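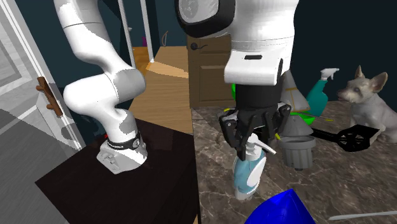
Jukum Countertop Scenes: README and house rules

Jukum is a set of simulated household manipulation episodes, rendered and released by the Dumier group. This file covers the rules we follow when we build, record and label a scene. Please read it before you open a pull request. It's short, and following it makes the data so much nicer to work with!

Contents of this release

3000 episodes in total: 2000 for training, 890 for validation, and the rest held back for testing
12 room layouts, with doors and floors included so that backgrounds vary
Two-robot scenes as well as single-robot scenes
Object lists, joint logs and rendered views for every episode

Rule 1. Name objects by what they look like

A spray bottle is a "spray bottle", with its color added when the scene has more than one. In the sample view there's a light blue one in the gripper and a teal one standing on the counter, so the labels are "spray bottle, light blue" and "spray bottle, teal". Don't write "cleaner" or "glass spray". A label that guesses at the contents will teach a model to guess too.

If you can't tell what a thing is, say so. "Gray cone-shaped object" is a perfectly good label, and we'd much rather have that than a confident wrong one.

Rule 2. Keep the clutter

Counters in real homes are messy, and we love a messy counter. A dog figurine next to the teal bottle stays in. So does the black tool with the spoked wheel lying in front of it. Small parts that are half hidden behind a robot also stay in, and they get the "partial" flag.

Rule 3. Both robots get an ID

Every arm in view needs its own ID in the log, even when only one of them is holding something. The Yip checker rejects an episode if an arm shows up in the render and has no entry. (This one catches everybody at least once, me included.)

Rule 4. Grasp states

Use only these four:

open
closing
holding
released

Write "holding" when the fingers are closed on the object and the object is clear of the surface. A bottle hanging slightly above the marble counts. Contact with the counter, even at one corner of the base, keeps the state at "closing" until the log shows lift.

Rule 5. Nozzles and other pointing parts

Spray heads have a direction, and it matters for handover tasks. Record it in the robot's base coordinates — never as left or right in the view, which changes with every camera. Same goes for handles.

Rule 6. Cropped views are fine

Objects at the border of a view stay in the object list as long as any part is rendered. Mark them "partial" and move on. Please don't shift the camera to tidy things up.

Known problems

Door handles in the Judholm layouts have collision shapes that are a bit too large. Arms sometimes stop short of them.
Clear and partly clear plastics render paler at the bottom than we'd like.
Episodes recorded before October use the old grasp names. A conversion script is in the tools folder.

Contributing

Run the Yip checker, fix what it finds, then send one pull request per layout. New object types are very welcome — kitchen tools most of all, as we're short on them. Include the mesh, the mass and the label you propose.

Last updated December 27, 2024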